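Dunleavy教具资料室 积木与底板管理工作会议纪要

时间：2月25日（星期三）上午九时三十分至十一时五十分
地点：资料室二层东侧会议室
主持：Emmett Zamora
记录：Paloma Thibodeaux
出席：教具组、编目组、外借服务组、采购与财务组、场地组各组负责人及经办人员
列席：Prello幼儿园教研室代表二人
请假：外借服务组一人，已书面提交意见

一、确认上次会议纪要

主持人提请各组确认上次会议纪要。编目组指出，原纪要第三项中“形状积木（含配件）”的表述与编目细则不一致，细则中配件单独立项，不并入积木本体。会议同意将该处改为“形状积木”，其余内容无异议，予以通过。

上次会议交办事项中，旧式布袋的回收已办结；积木盒标签重印一项因纸张规格变更顺延，由编目组在本次会议第五项中一并说明。

二、形状积木清点情况

教具组报告本轮清点结果。资料室现有成套形状积木58套，单块积木合计大约1,113块，其中包括历年捐赠后尚未配套的散件。清点按盒进行，每盒由两人分别核对后签字，结果不一致的当场复核。

散件的主要来源有三类：一是外借归还时混入他馆积木，二是Jollora旧款停产后留下的零散余件，三是历年活动结束后在桌柜和地垫下拾得、未能归回原盒的单块。教具组建议，第一类经查明来源后退还；第二类可在尺寸相合的前提下用于补套；第三类集中存放于三号柜下层，满一个学期仍无人认领的，由编目组登记为公用散件。

外借服务组询问，尺寸相合如何掌握。教具组答复，以能够顺利放入对应孔位、四周无明显卡滞为准，不另设量具要求。Prello幼儿园代表补充，该园教师在日常使用中较为看重同一套内各块高度相近，高度相差较大时幼儿容易误认为不属于同一套。会议同意将高度一并列为补套时的核对内容。

会议决定：清点表由教具组于下周内定稿，交编目组录入。补套工作分批进行，先补外借频次较高的套组。

三、积木名称与编目用语统一

编目组说明，现行目录中同一形状往往有多种写法。圆柱一类，目录中同时存在“圆柱”“圆棒”“圆块”；三棱柱一类，则有“三角块”“三角柱”“屋顶块”等写法。外借单上的名称由借用人自行填写，归还核对时经常需要反复询问。

编目组提出如下用语方案，供会议讨论：

立方体，统一写作“立方体”，不再使用“方块”“正方块”。
圆柱体，统一写作“圆柱体”，短圆柱与长圆柱在备注栏中说明。
三棱柱，统一写作“三棱柱”，停用“屋顶块”。
多边棱柱，写明边数；边数一时难以辨认的，先写作“多边棱柱”，待实物核对后补填。
星形，统一写作“星形块”，角的数目及尖圆写入备注栏。

颜色一项，编目组建议只用红、黄、蓝、绿等基本色名，不再区分深浅。教具组对此有保留意见，认为Jollora新旧两款的蓝色差别明显，如不加区分，补套后外观不统一。Emmett Zamora提出，颜色栏仍用基本色名，款别由盒底编号体现，深浅不另行描述。各组表示同意。

Prello幼儿园代表提出，教师习惯称三棱柱为“三角形”，短期内难以改口。会议认为，课堂口头用语不在本次规范范围之内，但书面外借单应使用统一名称。外借服务组将在外借单背面加印名称对照，便于填写。

编目组另就顶面纹理的登记提出疑问。部分积木顶面有凸起或纹路，现行目录未设相应栏目。会议经讨论，决定暂不增设栏目，由经办人员在备注栏中注明“顶面有纹”即可。

四、浅色木底板的使用与摆放 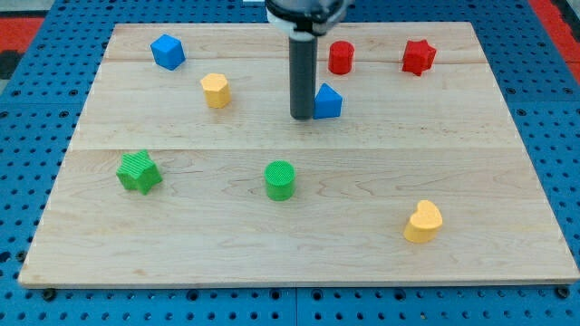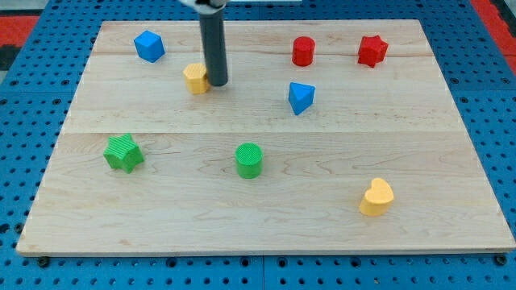
底板的采购和保管原由场地组负责，自去年起转归教具组，但使用规则一直沿用旧文，其中关于垫放、搬运和表面检查的规定已与实际不符。教具组就新规则草案逐条作了说明。底板由数条木板拼成，拼缝处应作为日常检查的重点，用手掌沿缝抚过，如有翘起或毛刺，应停用并挂牌。会上对照了浅色底板放在蓝色带孔台面上的情形，板面横缝清晰可辨，红色圆柱体和蓝色三棱柱散放其上，与板面颜色区分明显。教具组据此认为，浅色板面不必另铺色布，草案中“使用时加铺深色衬布”一条可以删除。各组无异议。

场地组就底板与台面的关系提出意见。带孔台面承放底板时，底板前沿应避开台面上突出的螺栓头，避免磕碰板边。教具组表示接受，并建议在草案中增加“放置前检查台面接缝及紧固件”一句。场地组同时提醒，底板平放后不宜在台面上推拉调整位置，应由两人抬起后重新放下。

关于摆放方式，会上有两种意见。一种意见主张使用前将积木按颜色或形状排成行列，便于核对；另一种意见主张散放，认为幼儿辨认形状时不应受到排列顺序的提示。Prello幼儿园代表倾向于后一种意见，并介绍了该园的做法：教师先散放，活动结束后由幼儿协助按形状归盒，教师再行核对。Paloma Thibodeaux建议将两种方式分开规定，即使用时散放，交接时排列。会议采纳该建议。

会议还讨论了积木之间的间距。草案原定“各块间距不少于一掌”，外借服务组认为该标准因人而异，执行时容易产生争议。经讨论改为“各块互不相靠，能够单独取放”。对于星形块和三棱柱等方向感较强的积木，不规定朝向，由使用者自行掌握。

会议决定：底板使用规则按上述意见修改后印发，原规则同时停止使用。修改稿由教具组拟定，场地组会签。

五、盒签与外借单重印

编目组报告，盒签重印延期的原因是原定纸张停止供应，替代纸张厚度增加，现有插槽难以放入。经与Cusitz印务联系，对方可提供较薄的同色纸样，编目组已试装一批，插取顺畅。

关于盒签内容，编目组拟保留套号、款别、块数及各块名称，取消原有的适用年龄一栏。Prello幼儿园代表询问取消的理由。编目组说明，适用年龄以生产方随附说明为准，各款不尽相同，盒签上的旧数据多年未更新，继续保留容易产生误导；如需查询，可在外借台翻阅随附说明的复印件。代表表示理解，希望复印件放置在便于取阅的位置。外借服务组同意将其移至外借台左侧的文件架。

外借单的调整包括：名称栏改用统一名称；增加“底板”一栏，注明是否同借；归还核对栏由一人签字改为借还双方签字。外借服务组书面意见中提出，双方签字会延长高峰时段的等候时间。会议认为该意见有实际依据，决定对单套外借仍由一人签字，两套及以上或附带底板的由双方签字。

六、外借与归还情况

外借服务组报告，目前在外未还的形状积木共14套，均在约定借期之内，暂不需要催还。部分借用单位提出延长借期至六月，理由是学期末仍有展示活动。会议原则同意，但要求借用单位在中途办理一次核对，核对可采用书面清单方式，不必将积木送回。

关于归还时缺块的处理，现行办法是按块登记、年终一并结算。采购与财务组认为，年终结算周期过长，单据容易遗失，建议改为每学期结算一次。教具组支持该意见，同时提出缺块应先从公用散件中尝试补足，确实无法补足的再进入结算。会议同意，并明确以下顺序：借用单位先行查找，期限为十个工作日；未能找回的，由教具组查对公用散件；仍不能补足的，由采购与财务组按配件价格结算。

外借服务组另反映，有借用单位将底板与积木分开归还，时间相隔数日，造成登记混乱。会议要求，同借的应当同还；确需分次归还的，须在外借单备注栏中写明，由经办人员签名。

七、清洁与保管

场地组提出，形状积木的清洁方法各组掌握不一，有的用湿布擦拭，有的浸洗。教具组说明，木质底板一律不得浸洗，应以拧干的软布顺木纹擦拭，擦后竖立通风，不得置于暖气片旁。积木部分因各款材质不同，按随附说明处理；说明遗失的，暂按底板的方法处理。

Emmett Zamora询问底板竖立存放是否会造成变形。教具组答复，短时间竖立通风无妨，长期存放则应平放，板与板之间垫软纸，叠放不超过五层。场地组确认二层储物间的层架可以满足平放要求，但最下层离地较近，雨季返潮，不宜放置木板。会议决定最下层只存放空盒和盒盖，木板自第二层起存放。

关于红色地垫的清洁，场地组说明已列入每周保洁内容，不属于本次会议议题，相关安排维持不变。各组在地垫上拾得积木的，应交教具组，不得自行放入就近的盒内。

八、采购事项

采购与财务组报告，本次拟采购项目为木底板、配套积木盒及盒签用纸三项，合计3,332元，在本年度教具经费之内列支。底板拟向Jollora订购，盒签用纸由Cusitz印务供应，积木盒沿用现有供应渠道。

教具组要求底板到货后逐块验收，验收内容包括：板面是否平整，拼缝有无高低差，四边是否打磨，板面有无深色条痕以外的污损。采购与财务组询问，木纹中的深色条痕是否视为瑕疵。教具组答复，天然纹理及浅淡条痕属于正常情况，不作退换理由；开裂、脱胶和毛刺应当退换。会议同意将该说明写入验收单。

Prello幼儿园代表询问，该园能否随同订购，以减少运费。采购与财务组表示，两家单位分别付款、合并送货在手续上可行，但需由该园出具书面委托，并自行派人到场验收。代表表示会后向园方报告。

会议决定：批准上述采购，由采购与财务组办理。验收由教具组和采购与财务组共同进行，验收单一式两份。

九、培训安排

外借服务组提出，统一名称和新外借单启用后，窗口人员需要熟悉的内容较多，建议安排一次集中说明。编目组愿意承担讲解，时间以一小时为宜，内容包括名称对照、备注栏写法及归还核对的步骤。教具组将提供一套积木和一块底板供现场练习。

Paloma Thibodeaux建议在说明会上安排一次模拟归还，由参加人员两两配合，一人按散放的状态交还，另一人排列核对后填单。会议同意。未能参加的人员由所在组组长负责转达，并在一周内完成一次实际填单。

十、其他事项

（一）编目组请各组停止在盒面直接书写套号。已书写的，待新盒签装入后以贴纸覆盖，不得使用溶剂擦除。

（二）场地组通报，二层储物间钥匙改由前台统一保管，领用须登记姓名和归还时间。教具组因清点需要，可申请长期领用一把。

（三）Prello幼儿园代表对资料室历年提供的支持表示感谢，并希望在六月展示活动前借用两块底板。外借服务组答复可以安排，请提前两周提交外借单。

（四）教具组询问Jollora旧款随附说明能否制成电子文本。编目组表示需先确认版权事宜，待取得对方书面答复后再作安排，在此之前仍以纸质复印件供查阅。

十一、会议决定事项及承办

清点表定稿并移交录入：教具组，下周内完成。
统一名称对照表印制：编目组拟稿，外借服务组会签。
底板使用规则修改稿：教具组拟稿，场地组会签。
盒签重印及装入：编目组负责，与Cusitz印务联系交货时间。
外借单改版：外借服务组负责，旧单用至新单到货为止。
缺块按学期结算办法：采购与财务组起草，下次会议审议。
底板及积木盒采购、验收：采购与财务组、教具组共同办理。
集中说明会：编目组负责，外借服务组协助通知。
旧款说明电子化的版权确认：编目组负责，向下次会议报告进展。

下次会议时间由主持人与各组商定后另行通知。各组如对本纪要有更正意见，请于收到后五个工作日内以书面形式交记录人。

主持人：Emmett Zamora
记录人：Paloma Thibodeaux
分送：各组、Prello幼儿园教研室
存档：编目组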